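Home | Local | Business | Jobs | Schools | Archive

BUSINESS & WORK

Kadlec moves packing staff into robot training jobs

By Despina Dumitrescu
June, 7:40 a.m.

Kadlec, the small-appliance distributor on Prindov Road, has moved eight people from its packing line to a new job: teaching robots how to handle household goods.

The company employs 164 people at the site. Two robot arms took over carton sealing there in the spring, and the eight packers whose shifts were affected were offered places in the training room at the same hourly rate. All of them accepted.

They work with hand-held grippers, one in each hand, and run through everyday jobs at a white table. The movements are recorded and passed to Grisov, the firm that supplies the arms. Power strips, plugs and cables are on the current task list, along with small boxes and jars. The target is 300 recordings per shift for the whole room.
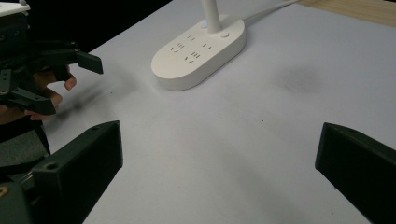

Will the packing line close once the robots have been trained? Kadlec says it has no plan to close the line, and the remaining packing jobs are covered by the current work agreement through next June.

Osian Mathias, who supervises the room, said the change has been harder on some people than others. Packers used to stand and walk for most of a shift. Now they stay at one table, and the grippers tire the wrists. After complaints in the first month, breaks were lengthened and staff began switching tables at midday.

"It's slower work than packing, and you have to think about your hands all day," Mathias said. "A couple of people miss the line. Most say they like that it's quiet."

Pay is still under discussion. Staff want the training work put in a higher grade, and the company says it will answer after the summer. A second room is being fitted out at its Brasov warehouse, where jobs will be offered to packers first.

Filed under: Automation, Warehouse jobs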